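The week the left arm stopped letting go

I promised Barbara I'd write this up properly while it was still fresh, so put the kettle on, because I do tend to go the long way around a story. It's about the towel folding, and the fault that had Nikola and me chasing our tails at Omholm for the better part of a week.

The job sounds simple enough. Two arms, a pile of cloths, fold them and get them into the bin. These are from one of our folding days, and they'll give you a feel for the work.

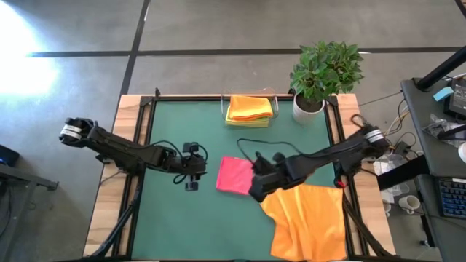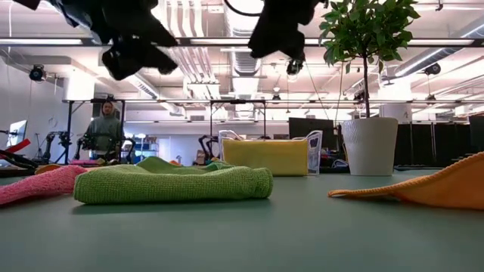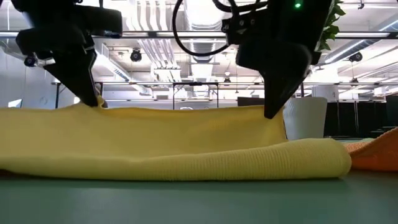
Cloths in several colours, a green work surface and a plant for company.

What went wrong, in the end?

A worn cable was dropping the "open" command to the left gripper, so the fingers stayed shut on the cloth while the arm carried on with its next move.

I wish I could say we found that straight away. The first time it happened, the left arm finished its fold, swung back towards home and took the whole towel along for the ride. Nikola laughed, I laughed, we put the towel back and started again. It ran beautifully for the rest of the morning, so we blamed the towel (a fluffy one, and we'd had trouble with loops catching before).

Then it did it again after lunch, and this time the right arm was still holding its corner. Both arms pulled. There was an awful creak, the right one tripped its force limit and stopped dead, and the left one kept going until I got to the stop button. I'm a bit ashamed of how long that took me. I had a cup of tea in my good hand.

We went looking in the software first, as you do. The log on my side said the open command had been sent every single time. Job 804 was the one that gave it away, since it had the command sent, no reply from the gripper, and the arm moving off regardless. Witold, who is Nikola's dad and fixed looms for most of his working life, looked at the printout over supper and asked whether anybody had wiggled the wires. Nobody had wiggled the wires.

So the next morning we wiggled the wires. With the power off we unclipped the left cable and ran a meter along it, and there was a spot near the wrist where the reading came and went as you bent it. The loop had been tied a touch too short when we refitted the arm in December, and every fold had been tugging on that same spot.

A new cable from Sterlow took 2 days to come, and the fitting took ten minutes. We left more slack in it and moved the tie further back.

The bit that bothered me more was the arm driving off without an answer. A cable will wear out sooner or later, and I can live with that. But the program should never have assumed the fingers were open. Barbara rewrote that step so the arm waits for the gripper to report back, and if it hears nothing, both arms stop where they are. We tested it by pulling the plug on purpose, first on one side and then the other, and I'll admit I cheered.

The stop button has moved as well. It's on my side now, within reach of either hand, and the tea lives on the windowsill.

Bartosz has asked for our cable notes for his own setup at Urbańczyk, so I'll tidy those up over the weekend and post them once Nikola has checked my spelling of the connector names.

Sinéad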